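Wide lens or second camera on a hand-held gripper?

Mesfin Degefa
I compare two grippers, Drotby and Trokano. The Drotby has one wide lens only. Is a second camera worth the extra 200 euros?

Ketilsson_fan
Depends what you pick up.

madville19
I have used one wide lens since March, for 1744 recordings. For table work it was enough for me. Please check two things before you pay:

1. How much of the view your own gripper body takes. With mine it is the whole lower part, and the table stays only a thin strip when I hold the tool like this.
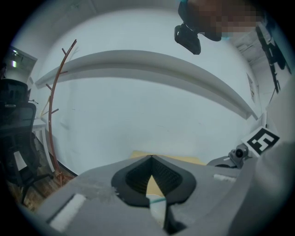

2. Whether the marker card stays readable when it is tilted. Mine has a black and white pattern and I print it matt.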